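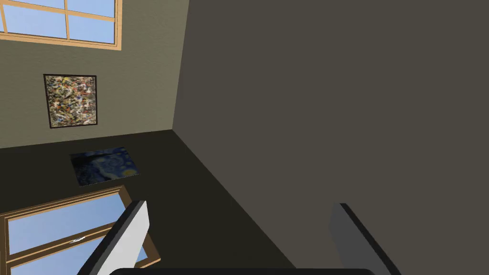 Your starter isn't dead, it's just cold, was the first thing I heard when I walked in this morning, before I'd even put my bag down. Fair enough too. The bench thermometer had dropped overnight and the rye culture (the Castach one, second jar) had hardly moved since I fed it. So, August, and the kitchen lab is freezing again.

Moved both jars up onto the shelf over the proofer and fed them again at half past eight. 100 g starter, 100 g water, 100 g flour, same as always. I'm still using the Bailly wholemeal for the rye jar's partner and I'm still not in love with it — it drinks water like mad and then goes slack on you an hour later. The colour is gorgeous though, and the smell when you open the bag! Bit like wet hay and honey.

By eleven the Castach jar had a proper dome on it and smelled of green apples. The other one was sulking. Gave it a stir and left it alone, which I find very hard to do.

Trial dough mixed at noon:
Bailly wholemeal 224 g
plain bread flour 500 g
water, nearly all of the big jug, held a splash back
salt as per the card on the fridge
starter from the Castach jar

Too stiff for the first ten minutes, then suddenly too loose. I should have given it a longer rest before the salt went in. Folded it four times and it came together by the third, so the fourth was probably just me fussing. Favourite moment of the day was that third fold (it finally held its shape and I did a little cheer, sorry to whoever was on the phone).

The Stovidia oven is reading hot again on the left side. Turned the loaf halfway and it still caught on one shoulder. Crumb is tighter than I wanted near the base, nice and open up top, flavour really good, a bit more sour than last time.

To do: order more bread flour from Astska before we run out, and ask whether they still do the bigger sack. Rye jar back on the shelf tonight with a tea towel round it. Try the same dough tomorrow with a one hour rest and less water at the start. And somebody please label the salt tub, I nearly used the sugar.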